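Stellby: two-arm grasp planning and wrist camera tools

Stellby is the planning package we use for soft household objects, mainly cushions. It takes the head camera view, proposes a contact point for each hand, and sends both arm paths to the Brunudik controller. The two hands must close together, or the cushion turns between them. 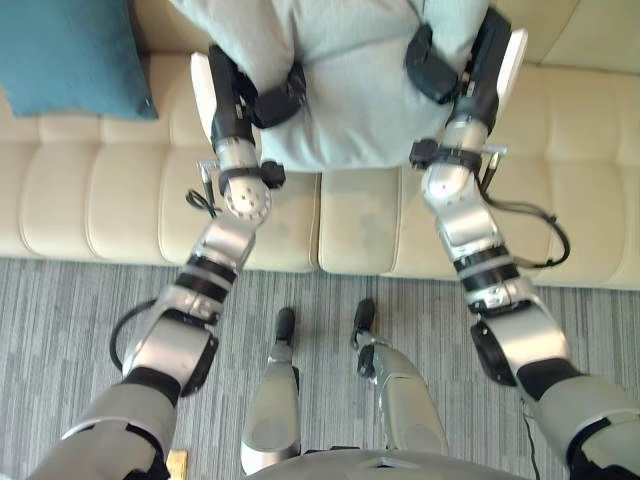
Page last changed: 23/01/2021

Contents of the release

The package has 3,413 recorded grasps with head and wrist views. Of these, 1,765 have a contact label for both hands. In the remaining ones only one hand is labeled, so please do not use them to train the pair planner.

Folds in plain fabric are the difficult part. The planner treats a fold near the fingers as a possible contact and lowers its score if the depth values are missing. You can change this with the option fold_weight.

Wrist views

Wrist frames are stored as they come, without cropping. The gripper covers a large part of the view, so the loader applies a mask before the perception step. If you change the fingers or the mount, make the mask again with the Gerner tool.
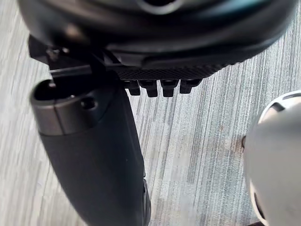
Tolentino wrote on the issue page that the mask step made the loader slow on long recordings, and asked if the mask could be computed once per session. It can be done now: set mask_cache to true. The cache keeps up to 4,000 frames and then starts again from the oldest.

Known problems

The right arm path is sometimes longer than necessary.
Time stamps of the two wrist cameras can differ by one frame.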